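Getting the Laundry Corner Going
Project report, Household Spaces and Habits
Jan 8, 2020

My project started with a pile of towels. Our shared house on Womomthorpe had a washer in the back room that everybody used and nobody liked using, and when the class was told to pick one small part of a home and make it work better, I already knew which part I wanted. Quang Kiều teamed up with me for the first half, mostly because he was the one always tripping over things back there!

We spent most of December just writing stuff down. I taped a sheet by the light switch and asked people to note what they washed and what annoyed them. By the end of the month we had 100 entries, which was way more than I expected (a few were just drawings of socks). Nine of them were about things that aren't really clothes: cushions, a bath mat, a dog blanket, stuffed animals. Those got my attention, since people kept putting them off for weeks.

So I made that my main question. What would make somebody finally wash the odd stuff? Boonmee Somboon, who read my first draft, said I should stop writing about detergent and look at where things sit before they go in. Good advice. I had two whole pages on detergent and I cut all of it.

The change I tried was pretty simple. Odd items get their own basket, and it goes on the floor right in front of the washer door, so you have to deal with it before you can do your own load. I looked at a fabric bag from Kunora and a folding hamper from Ballier first. The bag kept slumping over and the hamper was too tall to leave there, so I went with a low plastic basket with holes in the sides. You can see what's in it, and it's easy to scoot over with your foot.
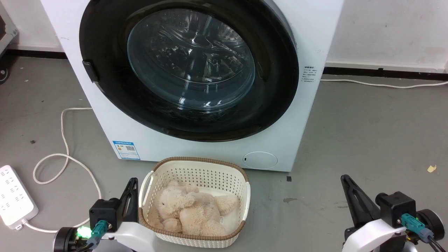 Figure 1. The odd-items basket in front of the washer, teddy bear inside.

The bear was a nice test case, because it's the kind of thing people feel weird about washing. Quang thought it should go in a pillowcase on a gentle cycle and I thought air drying mattered more. We ended up putting both on the instruction card.

I'm not finished with the floor, though. The cables and the power strip over on the left bug me, and I'd like to get them up on the wall before I call the corner done. Boonmee wants a shelf too, but I haven't measured for one yet. My next step is another sign-up sheet, with a separate column for odd items this time so I don't have to sort through sock drawings again.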